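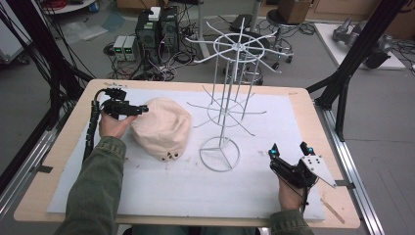 Ticket 1343
Queue: Zivden Display Fixtures, after-sales
Product: Tondex countertop hat rack, white wire, two tier
Opened: Wed 23 January
Status: closed, see last entry
Subject: rack leans and soft caps slide off the arms

Original message

Hi, need help with the Tondex rack. Bought for a small cap display, table top not floor. Two problems, maybe one problem, can't tell.

First - leans. Post goes up from the middle of the ring base and it's off plumb, top ring ends up noticeably over to one side. Worse once there's anything on the top tier.

Second - caps won't stay put on the middle arms. They creep outward and drop. Only the soft ones. Stiff ones with a proper brim are fine.

Also it squeaks when I turn it but I can live with that.

Already did: tightened everything I could find to tighten. Turned it around to face the other way. Different table. Took all the hats off and started over.

Instruction sheet is one side of one page and the drawings are tiny. Can you send a bigger one?

Reply from support, same day

Thanks for getting in touch. A few things to check before we talk about parts.

1. Is the surface level and hard? Base ring is wire, so it only sits on the low spots of its own welds. A tablecloth or anything squishy will let one side dig in.
2. Is the post seated all the way down in the hub, where the three base spokes meet? There is a stop. You should feel it.
3. Which tier did you fit first? If the top ring went on before the middle one was locked, the post can bind a little high and never finish going in.
4. What weight are the caps, and are they all on one side?

Bigger instruction sheet attached as PDF. Let us know if it doesn't open.

Reply from requester

PDF opened, thank you, much better.

1. Table is wood, level front to back and side to side, I put a level on it. But I have a big white foam board laid over most of it so the light color carries under the display and the table doesn't get scratched. Board is pretty beat up, gray scuffs all over. Is foam board squishy enough to matter? Didn't think so.
2. Don't know. Didn't feel a stop. Will check.
3. Top first. Sorry. It looked easier that way up.
4. Light. The soft ones weigh nothing. Yes mostly on one side bc I was testing the front.

Log, take one

Doing this in order so I can tell you what changed what.

Everything off the rack. Rack on bare wood at the end of the table, no board. Still leans. Less? Put a straight edge against the post. Still leans but less, yes.

Back on the board. Leans more. Pressed down on the high side of the ring with my palm and the whole thing straightened up, let go and it went back over. So the board gives a bit, but it isn't the whole story.

Turned base a third of a turn, board stays where it is. Lean goes around with the base. So it's the base or the post, the table's innocent.

Turned just the post, base stays. Lean goes around with the post too, sort of, half as much. Great. So both.

Stopping for lunch.

Log, take two

Took it apart properly. Top ring off, middle ring off, post out of the hub.

Found it, part of it. There's a bead of white coating inside the hub, looks like a drip that hardened. Post was sitting on the drip and not on the stop. Scraped it with a nail file. Post now drops in and there IS a stop, you can feel it, little clunk. So that's your number 2.

Put the middle ring on first this time, locked it, then the top. Went together a lot easier. I had been forcing it before, I think.

Lean with everything off: can't see one by eye on bare wood. On the board there's still a hair.

Caps: same as before. Hung the beige one on a middle arm, crept outward, fell off. So that's a seperate problem.

Reply from support

Good find on the coating. That does happen at the hub and it should have been caught at inspection, so we've noted it against the batch. If you scraped down to bare metal, touch it up with any white enamel so it doesn't rust. Doesn't need to be pretty, it's hidden once the post is in.

On the remaining lean, please check the base ring by itself. Post out, ring flat on bare wood, press around the edge with one finger. If it rocks, tell us where relative to the spokes.

On the caps, can you describe the ones that slide? Lined or unlined, sweatband or no sweatband, anything inside the crown?

Log, take three

Ring rocks. Only slightly. Low between two of the spokes, high at the third. Slid a strip of paper under the high part, it goes under easy. Folded the paper over once and it stops. So that's the gap, one fold.

Caps that slide: it's the Hirano style, soft beige cloth, no stiffener, it just sits there in a lump if you put it down. Pinkish in some light. Creases across the top whatever I do. Smooth lining. Nothing in the crown. They came packed flat and never really got over it.

Caps that don't slide: the Drulia ones. Heavier, cotton band inside, hold their own shape.

So it's a slippery lining on a slippery wire, and no shape to hook on. Arms come straight out sideways on the middle tier, no upturn that I can feel. Is there supposed to be an upturn? Drawing on the PDF shows a little kick at the end but I can't tell if that's the arm or a shadow.
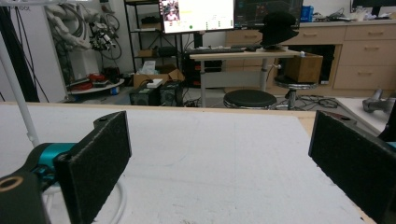 Anyway. Measured the clear space since I'm planning the layout at the same time. There's a decent stretch of board to the far side and the right once the rack's pushed back, wood edge still showing past it. I want to leave that open for folding. If the arms get swapped for longer ones it eats into that, so please don't send longer ones.

Arms bump things too. The top spokes fan out pretty wide and I've caught my sleeve on one more than once. Not a complaint. Just, if there are end caps for those, I'd take a bag.

Reply from support

Answers in order.

Upturn: the kick in the drawing is real but it belongs to the floor standing model. They share a drawing. Countertop arms are straight. We have asked for the sheet to be fixed.

Base ring: a gap of one fold of paper is inside what Tondex allows, but you can take it out by hand. Post out. Lay the ring on the floor on a towel, high side up, one hand on each side of the high spot and lean on it gently. Check. Repeat. Small pushes. Do not stand on it.

Sliding caps, cheapest first:
- Tissue. Stuff the crown loosely so it fills out and the weight sits over the arm.
- Clear silicone tubing over the last part of each arm. Any hardware store. Grips a smooth lining well and doesn't show on white.
- Move the soft ones to the top tier and the stiff ones to the middle. The longer spokes reach further up inside the crown.

End caps: yes, white vinyl, bag of 60. We can put one in the mail no charge. They also help a little with sliding, but not as much as the tubing.

Foam board: fine to keep, but a wire ring will leave a dent over time and the rack will start to follow it. A thin disc of acrylic or even a cork mat under the base spreads the load.

Log, take four

Bent the ring. Took 11 tries. First few did nothing, then I got impatient and went too far, then had to flip it and come back. Now no rock at all on bare wood. Paper won't go under anywhere.

Reassembled. Middle, lock, top. Post straight on wood. Post straight on the board too, for now, will get a mat.

Squeak's gone! Must have been the post grinding on that coating drip. Didn't ask for that but I'll take it.

Tissue in the Hirano cap. Two sheets, balled up loosely. Looks way better, rounder, creases mostly still there but they read as soft and not as squashed. Hung on middle arm. Stayed. Bumped the table. Stayed. Spun the rack. It went.

So tissue alone is no good if customers are going to turn it, and they are.

Log, take five

Tubing. Bought the thinnest they had, cut into short bits with scissors, wet the arm with dish soap and pushed it on. Let it dry overnight before testing, otherwise the soap makes it worse than nothing (did that on the first arm, cap flew off).

Tissue plus tubing: spun it hard. 47 spins, I was on the phone and kept going. Cap stayed on the whole time.

Tubing without tissue: stays on but hangs lopsided and looks sad. Keeping both.

Tried top tier for the soft ones as well. Works OK but then they're above eye level when you're sitting, and you lose the shape. Leaving them in the middle.

One question left. Steamer for the creases - ok to do that with the cap on the rack, or will the steam get under the coating?

Reply from support

Steam the cap off the rack, over a rolled towel, let it cool before you hang it. Coating can take a bit of steam, but the hub is the place water collects and you've just scraped it. Touch up first.

End caps go out with tomorrow's mail. Anything else, or can we close?

Reply from requester

Touched up the hub with enamel, one coat, left it alone a day. Steamed the beige one over a towel like you said, front creases came out, the deep one on top is there for good I think.

Cork mat's on order. Nothing else, please close. If the dent thing happens anyway I'll reopen in February.

Closing note

Cause of lean: coating drip in hub, post not seated, plus base ring slightly out of flat. Fixed by customer on site. Cause of sliding: smooth lining on straight arm, unstructured cap. Fixed with tissue and silicone tubing. Sent: end caps, one bag. Instruction sheet passed to Tondex for correction (wrong arm shown). No return. Closed.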